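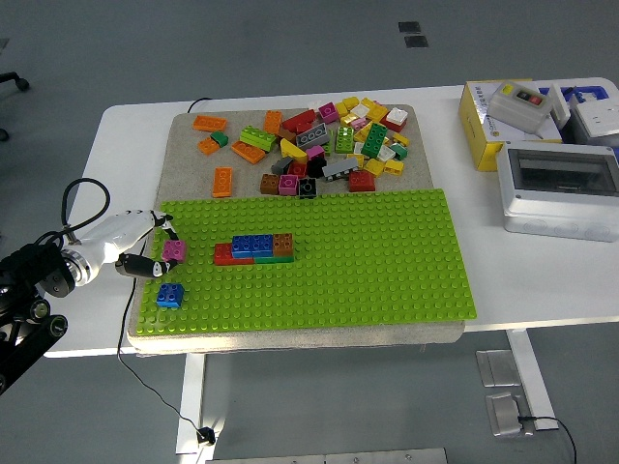

Subject: Re: Suldale house, tour routes and shuttle times
From: Gemechu Chala
To: Ponham Valley visitor guides list

Replies to Costel's draft inline. I walked both routes in March with the printed version in hand, and most of my notes concern timing.

Costel Onu wrote:
> The house tour should stay at 90 minutes. Visitors enter by the
> east porch, see the ground floor, then the library and the two
> bedrooms upstairs, and leave through the kitchen.

The 90 minutes holds only if the library door is already unlocked. When I went through, the guide had to go back down for the key, and the group behind us caught up on the stairs. I suggest the first guide of the day opens the library and the last one locks it. The kitchen exit is fine in dry weather. In rain people stop under the overhang to put up umbrellas and the line backs up to the pantry.

> The shuttle leaves the Faulkner landing on the hour and takes
> visitors straight to the gate.

The printed schedule still gives the old stop, across from the post office. The current stop is at the bottom of the landing ramp, 200 yards south. Anyone arriving on the 9:50 train has to cross the tracks by the footbridge and will miss the 10:00 shuttle. Either the shuttle moves to ten past or the brochure should tell train passengers to plan on the 11:00. I prefer the first. Aurelia Widmer handles the shuttle contract and is copied.

> For the churchyard, I have 1,222 marked graves and a list of the
> ones people ask for.

That number matches the survey sheet. The list is good but the order is wrong for walking. As written, it sends people up the hill to the Civil War plot, down to the river wall, and up again. Start at the river wall, take the gravel path north, and finish at the upper gate, where there is a bench and a water tap. The stone at stop 5 has the sea captain's epitaph, and it can be read only with the sun low from the east. Put it in the morning walk and leave it out of the afternoon one.

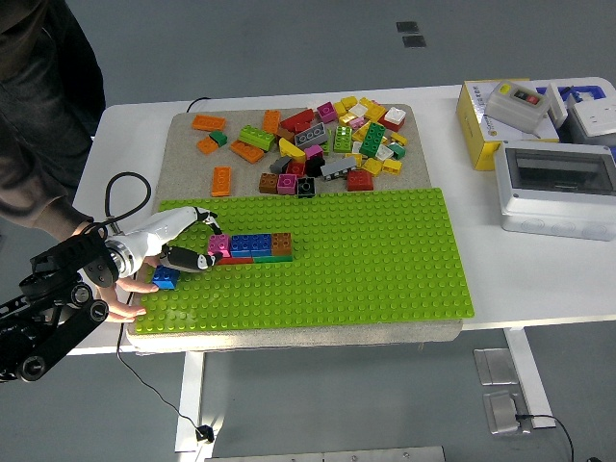
Can visitors take their own car up to the house?
Only with a disability placard, and the gatehouse needs the plate number before 4 p.m. the day before. All other cars go in the lot at the landing.

The two lines above can go in the brochure as they stand. The current text on parking runs to half a page and contradicts the sign at the gate.

> Should we mention the mill?

Mention it, but do not put it on the route. The mill is open on a separate ticket and the path from the house has a stile that is not passable with a stroller or a wheelchair. The road way around is 700 yards longer and has no sidewalk past the bridge. Anahera Hinds, who runs the mill desk, would like us to print her hours and nothing more. I agree with that.

Two smaller corrections. The map labels the stream as Ponham Brook above the dam and Mill Brook below it. Both names are in use locally, but the trail signs say Ponham Brook throughout, so the map should too. Also, the caption under the drawing of the west front gives the date of the porch as the date of the house. The house is older. Fedir Fedoruk has the building papers and can supply the wording.

On the audio guide: the Skundedura units work indoors, but I lost the signal at the walled garden and did not get it back until the orchard gate. The garden segment should be a printed card until the second transmitter is in. The cards from last season are in the ticket office, bottom drawer, and only the opening hours need to be changed.

I have not checked the section on places to eat. The diner by the landing was closed when I passed, with no notice on the door, so somebody should call before we print its hours.

Please send changes to the list and not to me directly. The marked-up map is with Aurelia.

Gemechu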